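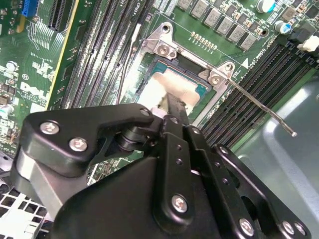 Gripper and green motherboard, desktop computer partly taken apart.

Unit 4 notes – advisory boards and what they're for

Okay, picking up where we stopped. Last time we did the board of directors, the people who vote and can be sued. Today is the advisory board, which has no vote at all, and I want you to keep the two apart in your heads because the press releases sure don't!

Our running case is Girnar, the small company that wants to sell hydrogen to trucking fleets. In December they name Leilani Doucet to their advisory board. She used to run fueling for Furkberg, a freight outfit with over 80 trucks. Read the announcement in your packet and underline every sentence that tells you what she will do. I found one (and it's pretty vague).

Things to look for:

Pay. Doucet gets stock options that vest over 4 years. No cash. Ask yourself who is paying for that – the existing shareholders, through dilution.

Time. Her letter asks for 60 hours a year. That's a little over a week of work, folks.

Exit. Either side can end it with 90 days' notice. Look up what happens to the unvested options, it's on the second page of the letter.

Conflicts. She still owns shares in Cevach, which sells tanks to Girnar. Is that a problem? Mal-soon Jang argued in her discussion post that disclosure is enough. I lean the other way, but her post is good and you should read it.

For next class, read the Woo chapter on equity pay and bring one real press release that names an adviser. Any industry is fine, I'd love to see some odd ones.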